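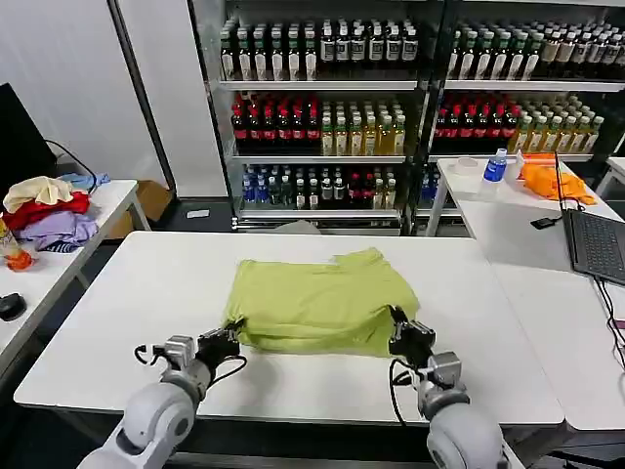 Brosside Private Notes
Loan file inspection checklist, July round
Borrower: Wijaya
Inspected by: Garnet Wong
Second reader: Jeanie MacLeish

Mark each point OK, OPEN or N/A. Please write a comment for every OPEN point. Initials alone are not a comment.

1. Identity and authority

1.1 Company register extract in file, not older than the loan agreement. OK

1.2 List of persons who may sign. OPEN
Comment: Sheldon Lachance signed the drawdown request, but he is not on the list we have. Shirley Pelletier informed me by phone that the list was renewed in spring. I asked for the renewed one on paper. A phone call does not close this point.

1.3 Specimen signatures compare well with the agreement. OK
Comment: Compared for all signers except Mr. Lachance, see 1.2.

1.4 Board approval for the borrowing. OK
Comment: The approval speaks of "up to 125 notes." All 125 are issued, so there is no room left. If the borrower wants to issue more, a new approval is needed before we prepare anything.

2. Agreement and notes

2.1 Signed original in the fireproof cabinet. OK

2.2 All pages initialed. OPEN
Comment: Page 21 has the initials of the borrower only. It is the page with the early repayment terms, therefore I do not want to let it go. Carter Fehr will bring the page to the next meeting with them.

2.3 Register of noteholders agrees with the notes issued. OK
Comment: I read it line by line against the Fadero export. Two holders have changed their address and the old one is still printed on the payment advice. The money goes to the correct accounts.

2.4 Interest dates in Fadero same as in agreement. OK

2.5 Day count same as in agreement. OPEN
Comment: The agreement says actual days. Fadero was set to months of 30 days. The difference is small for each holder, but it is there in every payment until now. Corrected from the next payment. Who decides about the past payments? Please answer me in writing. 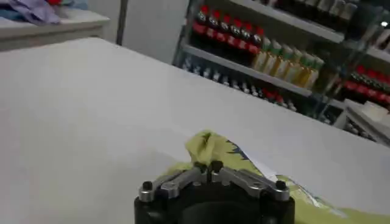
Comment by J. MacLeish: I decide, after I see the calculation. Garnet, please make it per holder and not as one total. We will pay where we owe. Where we paid too much we will not ask it back.

3. Security and guarantee

3.1 Guarantee from Cladix, signed and in original. OK

3.2 Guarantee amount covers principal and interest. OK
Comment: It covers also the costs of collection. I mention it only because the summary sheet says that it does not. The summary sheet should be corrected.

3.3 Latest accounts of the guarantor. OPEN
Comment: We have the draft accounts. The auditor's page is missing.

3.4 Insurance on the pledged stock, with our name as loss payee. OK

3.5 Stock list received each quarter. OK
Comment: Received, but the last one came 8 days late. Second time. I did not mark it OPEN, the agreement permits 10 days.

4. Ongoing tests

4.1 Interest cover calculated and above the limit. OK

4.2 Calculation checked by a person who did not prepare it. OPEN
Comment: Prepared by C. Fehr, checked by C. Fehr.
Comment by C. Fehr: Correct, Shirley was on leave. She will repeat it this week.

4.3 Limit breaches reported to noteholders. N/A

5. Storage and access

5.1 Cabinet locked at 6 p.m. OK

5.2 Key log complete. OK
Comment: One line is hard to read. Please use block letters.

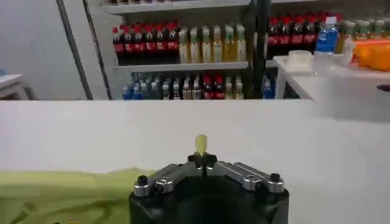
Small pale yellow piece held between the gripper's fingertips.

5.3 Scans readable and complete. OPEN
Comment: The guarantee was scanned without its back side, where the stamp is. Scan again.

5.4 Former staff removed from Fadero access. OK

Result of inspection: file may stay in use, no new drawdown until 1.2 and 2.2 are closed. The other OPEN points go to Jeanie's list.

Signed: G. Wong
Read: J. MacLeish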